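The song that ate my summer
9/2/23

Okay, I need to talk about "Rallstead" because I have played it so many times that my phone now suggests it before I've typed a single letter.

If you've somehow missed it, it's the second single from Hidilis, the four-piece who put out that strange little EP of boat songs a while back. I liked the EP fine. I bought the T-shirt, even. But I would not have guessed that the same band had a track like this in them, with that handclap pattern and the bass that slides in late, like someone coming home at two in the morning and trying not to wake the dog.

I first heard it at the start of August, in line for dumplings. The guy at the stand had it on a speaker the size of a soup can and it still sounded huge. I asked him what it was, he didn't know, and I stood there holding my phone up like a fool until the app figured it out. My dumplings got cold. Worth it! 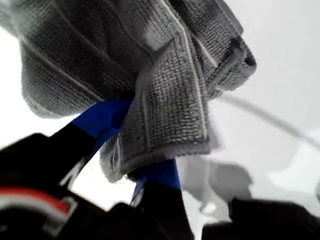

So, the song itself. It opens with only the voice and an organ, very churchy, and for the first verse you think you're getting a ballad. Then the claps start, slightly behind where you expect them, and by the time the chorus lands my shoulders are doing things I haven't approved. The chorus is one word, the title, sung over and over with the stress moved each time. RALLstead. RallSTEAD. My neighbor's kid does a version through the fence that goes on for most of an afternoon.

There's a dance too, of course. It's mostly elbows. I've tried it in the kitchen and I'm not going to film it.

What I really wanted to write about, though, was the show. Hidilis played the Drondholm, which holds 400 people if everybody breathes in, and I got a ticket off a coworker who had to go to a wedding. Doors were supposed to be at seven and were closer to eight (the Drondholm, never change). The opener was Waweru, a duo I knew zero songs by, and they were terrific. Two keyboards facing each other, hardly any talking, one long song that kept speeding up until the woman next to me grabbed my arm and then said sorry and then grabbed it again. I've since listened to their album straight through on the bus and it's good, but the drums are mixed way too low. Live, you felt them in your teeth.

Hidilis came on late and played 85 minutes. They did nearly all of the boat EP, a cover I couldn't place, and three new ones. Of the new ones I only really remember the slow one with the whistling. The sound was muddy for the first couple of songs, and then somebody fixed something and the vocals popped right out.

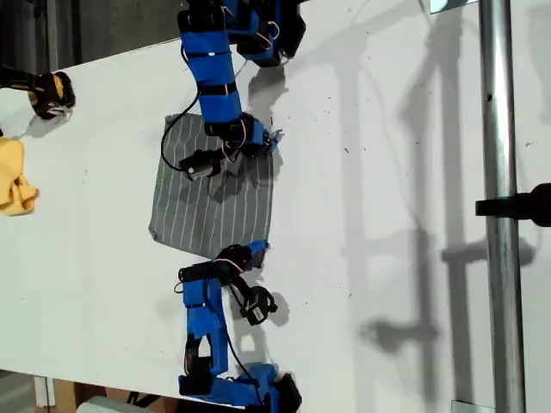 And they played "Rallstead" twice! Once in the middle, the normal way, and then again as the last song of the encore, stretched out to what felt like forever, with Waweru back out to help on the claps. The floor was bouncing. I lost an earplug. A man in a very nice shirt was crying.

I've seen people online already saying they're sick of it, that it's in every store and every video, and sure, I get that. I heard it at the dentist. But I was at the dentist tapping my foot, so I don't think I'm the one to complain.

One gripe: the radio edit cuts the organ intro. Please find the full version, it's 5 minutes long and you want all of it. The vinyl is supposedly coming this fall and I've put my name down at the record store on the corner, where they have spelled the band wrong on the list.

If anybody was at the Drondholm and knows what that cover was, leave me a comment. It had a line about a ladder in it and a key change near the end, and I've been humming it wrong all week.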